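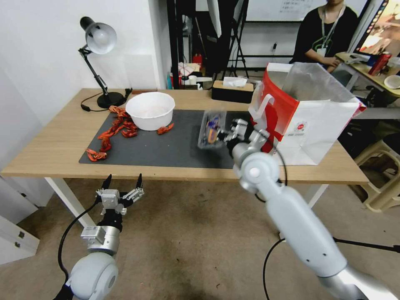 What Is an Index? (And Why It Saves You So Much Time)

Say you have a report due on volcanoes. You found a big fat book at the library. Great! Only it has 231 pages and you need one fact: how hot is lava?

You could start on page 1 and read until you find it. Please don't. Flip to the back.

See those last pages, with the tiny words in columns? Index. Every good fact book has one. It is a list of the stuff inside the book, in ABC order, with page numbers.

Index or table of contents?

Kids mix these up all the time. Grownups too.

The table of contents is in the front. It lists the chapters, in the order they come. Good for big questions. "Is there a whole chapter on earthquakes?" Look in the front.

The index is in the back. It goes by the alphabet and it lists small things. Names, places, animals, kinds of rock. Good for little questions. "Does this book say anything at all about pumice?" Look in the back.

How to read one

An index line looks like this:

lava, 12, 40-44, 168

So lava is on page 12. Then there is a longer part that starts on 40 and goes thru 44. Then it comes up one more time on 168. The little line between two numbers means "all the pages from here to there." Go to those first - more pages in a row usually means more facts.

Sometimes there are smaller words tucked under the big one:

lava
 cooling of, 43
 temperature of, 41
 types of, 40

These are called subentries. Temperature, page 41. That's your lava question, done.

"See" and "See also"

You look up "bunny" and it says: bunny. See rabbit. No page numbers! Not a mistake. The book calls them rabbits, so all the numbers are over there under R. Go look.

"See also" is different. It means you got your page numbers, and there's more under another word if you want it. Rabbit, 88. See also hare.

What if my word isn't there?

Happens a lot. Try these before you give up.

Try a different word that means the same thing. Car, automobile, vehicle.

Try a bigger word. No "poodle"? Look for "dog."

Try a smaller word. No "weather"? Look for "rain" or "storm."

For a person, look under the last name. Simão Barros would be under B, like this: Barros, Simão. Not S!
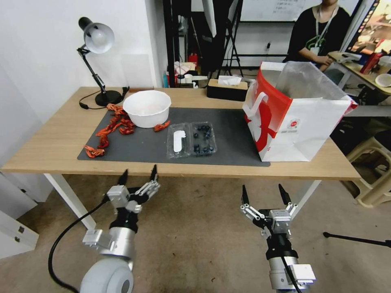

A string of dried chili peppers, a lamp and a white bowl.

Still nothing? Then the book might just not have it. Get another book. That's fine, it took you one minute to find out.

What about a whole set of books?

Some encyclopedias come in a set, lots of books that go together. Each book is a volume. The index might be a volume all by itself, usually the last one on the shelf. Its lines have two numbers:

lighthouse, 5:212

First number is the volume. Second is the page. Pull out volume 5, turn to page 212. If you skip the first number you will end up in the wrong book reading about cheese or somthing.

Who makes the index?

A person! The job is called indexer. They read the whole book and pick which words you might look for, then write down the pages. The index for a big set can be huge. The old Plestgate children's set had 2,202 entries just for animals.

Computers help with the sorting and the numbers now. But somebody still has to decide that a kid will look up "bunny."

Try it

Grab any fact book. A cookbook works too, most of them have an index. Pick a word you think is in there. Find it in the back, write down the page, go check. Then pick a harder one. Get a friend and race if you want - same book, take turns, use a timer.

Words to know

Index: ABC list at the back of a book that tells you the pages.
Entry: one line, or one word, in the index.
Subentry: smaller entry under a big one.
Volume: one book in a set.
Indexer: person who makes an index.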